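Projects > Skeddale > roadside-notes > README

# Skeddale Roadside Notes

Hi! I'm Aldana, and I put this collection together because I like ordinary roads -- the verges, the lamps, the odd things people leave beside a building. It has 2360 pictures from the roads in and out of Skeddale, each with a short note on what's growing or standing next to the pavement.

## What's in the folders

- `pictures/` -- JPEGs, sorted by stretch of road
- `notes.csv` -- one row per picture, my wording
- `places.csv` -- 61 stretches, with the local names where I could find them

Pichit Nilsuwan went over some 500 of the notes in March and fixed my plant names (I call everything a weed, sorry Pichit!). The rest are still just me, so if you know your shrubs, please send corrections.

## How I write the notes

Street furniture goes first, then plants, then buildings, then anything lying around. I keep the words plain. If I can't tell gravel from sand I write "gravel or sand" and move on, and you'll see that a lot.

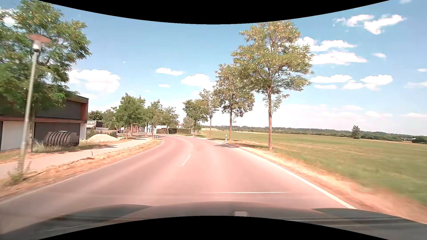
*Left-hand bend with disc-topped street lamp, big leafy tree, black ribbed tank by the building.*

## Known problems

Lamp styles are a mess in the older rows. I used "flat cap" and "disc cap" for the same thing until Emília Jelínek asked me which was which. Search for both. The last 30 rows have no stretch name yet.

Questions or fixes: open an issue | © Aldana Cisternas | Back to top

Related

- Nolach Hedges and Walls
- Naltier Bus Shelters
- Dvořáček Lamp Post List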